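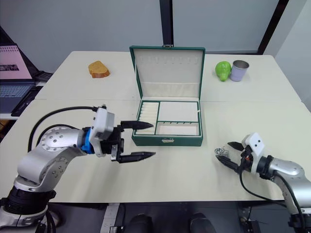 Figure 2. An open green jewelry box on a white tabletop.

4.2 Where small heirlooms are kept

We expected the interviews in Dirkmont to center on the heirlooms themselves – the rings, the christening medals, the odd pocket watch. What people wanted to talk about was the box. Of the 190 households that answered our October survey, a striking share wrote more about the container than about anything inside it, and several used the extra page at the back to do so. For us this was the most exciting result of the whole project!

Jewelry boxes (Figure 2) came up in nearly every long answer. They hold baby teeth, foreign coins, funeral cards and keys to houses sold long ago, and many respondents could recite the contents from memory. One woman in Rumow described lifting the lid as "saying good morning to my aunts." Solís (2021) calls such objects "quiet archives," and our material fits his term very well, though we would stretch it further. These archives get edited. Things are added after a birth, lent out for a wedding, and sometimes taken back after a quarrel.

The 12 follow-up interviews let us trace how a box changes hands. In two families it had gone to a grandchild while the jewelry stayed with the parents, a split that standard inheritance questionnaires have no way to record. Both grandchildren spoke of the box as the better gift. We return to these cases in Section 5, where we compare them with the letter tins of the Bermúdez district – a richer set of objects than we first guessed.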